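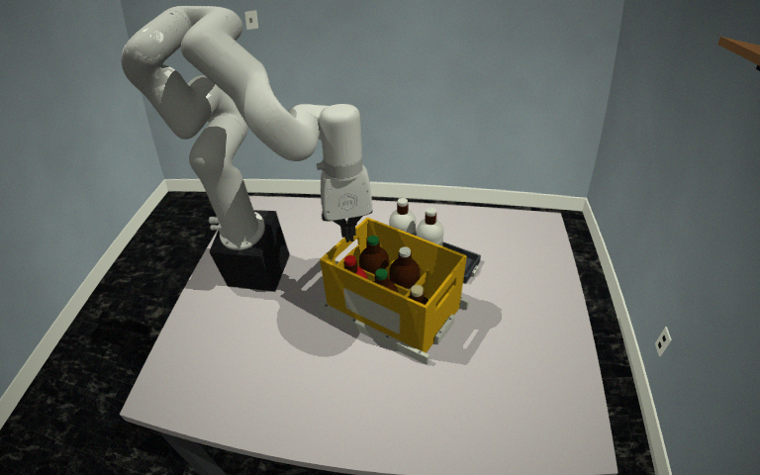
*A divided yellow crate on a light gray table, in a computer rendering.*

# The Box You Pay For Twice

The reusable crate has had a very good run in the press. Grocers love it, city councils love it, and anyone who has ever broken down a mountain of cardboard on a rainy morning is ready to be talked into it. I was ready too. Then I spent part of the spring reading the paperwork behind the scheme in Londby, and I came away with more questions than I brought.

The pitch is simple enough. Your groceries arrive in a plastic crate. You pay a deposit of $4, put the crate out with your next order, and get your money back. The crate gets washed and goes out again. Less trash, fewer trucks hauling it, everyone feels better.

Look at the part where you get your money back. Itness, the company that runs the scheme, doesn't pay deposits in cash. It pays them in store credit, and the credit runs out after 4 months. If you move away, switch stores, or simply forget, the four dollars stays with the company. I asked how much unclaimed credit it was holding. I was told the figure was "commercially sensitive." I'll bet it is.

Then there are the crates themselves. The April report to the city lists 2,874 of them as "in circulation." That sounds healthy until you get to the notes in the back, where a crate counts as circulating if it left the depot and has never been reported lost. By that rule, the one holding up my neighbor's tomato plants is hard at work saving the planet.

A thick plastic crate takes a lot more material to make than a cardboard box. It has to go out many times before it comes out ahead. How many depends on the weight of the crate, how far it travels, and how hot the wash water is. The report gives none of those. It gives a drawing of a leaf.

Paredes, a smaller town down the coast, tried the same thing with less fanfare. Drivers took the empties back at the door and handed over the deposit in coins. It was slow, and the drivers complained about it. But people there tell me the crates came back, and I'm inclined to believe them, having watched what folks will do for a handful of change.

Trerkov, the firm that washes crates for Londby, says a new tracking system will settle all this by winter. Maybe so. I'd like to see the trip counts published, crate by crate, before the council signs up for another round. Until then I have two of the things in my garage, eight dollars in them, and no grocery order planned.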